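What Is a Cylinder?

Pick up a can of soup. Run your finger around the side and it never meets a corner. Now touch the top and the bottom. Both are flat, and both are circles. A shape like this is called a cylinder (say it like this: SIL-in-der).

Parts of a cylinder

A cylinder has two flat faces. Each face is a circle, and the two circles are the same size. Between them is one curved surface that goes all the way around.

If you peel the label off a soup can and lay it on the table, you get a rectangle. The short side of the label is as tall as the can. The long side is the distance around the circle. You can make your own cylinder by going the other way: take a sheet of paper, bring two opposite edges together and tape them. That gives you a tube, which is a cylinder with no top or bottom.

Tall ones and flat ones

Cylinders do not all look alike. A coin is a cylinder, but a very short one. A drinking straw is long and thin, and it is hollow. A new piece of chalk may be a cylinder too, although some chalk is a little wider at one end. If one end is wider than the other, it is not a true cylinder.

What cylinders can do

Cylinders roll, but only on their curved side. Put a can on its side on a ramp and it rolls down in a straight line. A cone rolls in a curve, so it will wander off the ramp.

Cylinders also stack. Stand one can on its end and you can put another one on top of it. A ball cannot do that — it has no flat face to rest on.

Long ago, people moved heavy stones by laying logs on the ground and pulling the stones across them. Each log was a cylinder, more or less. Today there are cylinders inside printers, car engines and paint rollers.

At the Rokbridge flour mill, grain is crushed between 2 steel rollers that turn toward each other. The mill can fill 71 sacks in a morning.

Rods and pegs

A solid cylinder that is long and narrow is called a rod. A short rod that fits into a hole is often called a peg. Some rods are flat at both ends. Others have one end that is rounded off, and then only part of the rod is a true cylinder.

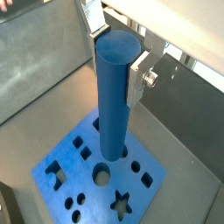

A blue rod with a flat, round top and a rounded lower end.

How much fits inside?

The space inside a shape is called its volume. To find the volume of a cylinder, first find the area of the circle at the bottom. Then multiply by the height. If the circle has an area of 50 square centimeters and the cylinder is 20 centimeters tall, the volume is 1000 cubic centimeters. That is the same as one liter.

Try it at home

Find two sheets of paper the same size. Roll one the long way and one the short way, and tape the edges without overlapping them. Stand both tubes on a tray and fill them with dry rice. Which one holds more? Make a guess before you pour.

Words to know

Face: a flat side of a solid shape.
Hollow: empty on the inside.
Volume: the amount of space inside a shape.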